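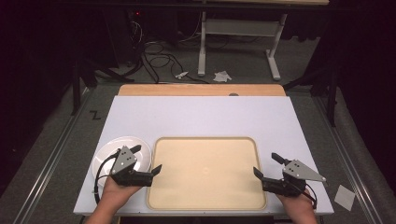

New trays and plates at the Skostham day centre

July 16, 2024

The dining room at Skostham has changed over to its new trays and plates, and the old brown ones have gone. Anyone who comes in for lunch will have noticed already. For those who only come for the afternoon sessions, or who have family here and would like to know what is going on, the main points are set out below.

The new trays are large and beige with rounded corners and a raised rim. They were bought from Miltetti with the 2000 pounds set aside in December for kitchen and dining items. The plates are round, white and glossy with a wide rim, from the range called Karen, and came out of the same money. There was a little left over, which has gone on a second drying rack.

Why the old ones went

The old trays had been in use since before the extension was built. They had lost their surface at the corners, and several had warped so that they rocked when they were put down. Razia Mughal, the kitchen lead, had been taking the worst ones out of use one by one, and by spring there were not enough left for a full sitting. People at the far table were having their plates carried over by hand, which was slow and meant that the food was cooler by the time it got there.

The colour was also a problem. A dark tray on a dark table is hard to see, and we had a number of comments from members with poor sight who could not easily tell where the tray ended. The pale trays show up much better on the wood. They show up less well on white, so please keep them off the white boards at mealtimes if you are sitting with somebody who has trouble with this. The boards are for preparing and sorting.

Size

The most common question has been whether the trays are too big. They are bigger than the old ones, and two of them side by side take up most of one of the small tables. We measured before ordering and the long tables are fine. At the small tables by the window we have gone down to one tray per side, and the spare chairs have been moved to the wall.

The extra room means that a dinner plate, a pudding bowl and a cup will all fit without anything sitting on the rim. With the old trays the cup usually ended up on the table, and that was where most of the spills came from.

Carrying

Take hold of the tray in the middle of each short side, with your fingers underneath and your thumbs on the rim. Do not carry it by the near edge only. It is light when empty and it is easy to forget how heavy it gets with a full dinner on it. If you use a stick or a frame, please ask and your tray will be brought to you. This applies on busy days too.

Put the tray down flat, all at once, and slide it away from the table edge before you let go. The rim will stop a plate from sliding off but it will not stop the whole tray from tipping.

Put the plate in the centre when carrying. A plate near one side makes the tray pull that way, and the glossy plates slide more readily than the old ones did. Swati, the soup we have on most cold days (named after the cook who first made it here), is now served in the deep bowls only. It was tried on a plate with a bowl on top and it did not go well.

Laying up

Ville Suominen looks after the dining room in the mornings and has written out the order for laying up. It is pinned inside the cupboard door, but a few people have asked for it in the newsletter, so it is given again.

Wipe the table and let it dry.
Put out the trays first, long side facing the chair.
Stack the plates to the left of the hatch, no higher than the top of the tiles.
Cutlery goes on the right of the tray, on a napkin.
Cups stay on the trolley until people are seated.
Salt, pepper and sauces go in the middle of the table and do not go on anybody's tray.

Laying up for a full sitting takes 30 minutes if two people do it. Ville would be glad of a second pair of hands on the mornings when the minibus is early. You do not need to know the kitchen to help with this, and it is all done at table height.

Clearing and washing

Scrape plates into the food bin by the hatch and then stack them in the grey rack. Please do not stack plates with cutlery between them – the glaze marks, and we would like this set to last.

Trays do not go in the dishwasher. They do fit, if you take out the top basket, and this has been done a few times already. The instructions that came with them say to wash by hand in warm water with ordinary washing-up liquid, and to stand them on their edge to dry. If they are stacked flat while still wet they stick together and get a smell. The second drying rack is next to the back sink and will hold a full set.

Tea leaves a mark on the pale surface if it is left overnight. A paste of bicarbonate of soda and water takes it off. Scouring pads should not be used on the trays at all. They dull the surface, and once it is dull it stains faster.

Where things live

Trays are kept upright in the tall cupboard to the left of the fridge. Plates are on the middle shelf of the cupboard next to it, where most people can reach without stretching. The top shelf now has only the large serving dishes and the Christmas things. The white boards stand behind the door on the right. Please put them back there when you have finished, as they have been turning up behind the piano.

How it has gone so far

Since the start of the year the kitchen has served 1187 lunches, the latest of them on the new trays. It is early to say much, but there have been fewer spills at the long tables and the second sitting has been starting on time. One plate has been broken. Replacements can be bought singly, so there is no need to worry if you drop one. Just tell the kitchen so that it can be swept up properly, and do not pick up the pieces with your fingers.

Some members have said they miss the old trays, and a few have asked if they could have one to take home. The ones that are still flat are in a box in the corridor outside the office. Help yourself to one for plant pots or the shed. They should not be used for food, given the state of the corners. Whatever is left at the end of the month will go to the tip.

Lap trays

We have also been asked about lap trays for members who prefer to eat in the armchairs. The new trays are too wide for this and should not be balanced on the arms of the chairs. Razia is looking at smaller ones with a cushion underneath. Until those arrive, the fold-out side tables can be used, and there are enough for everyone who has asked so far. If you would like to be added to the list, leave your name at the hatch or speak to Razia after lunch.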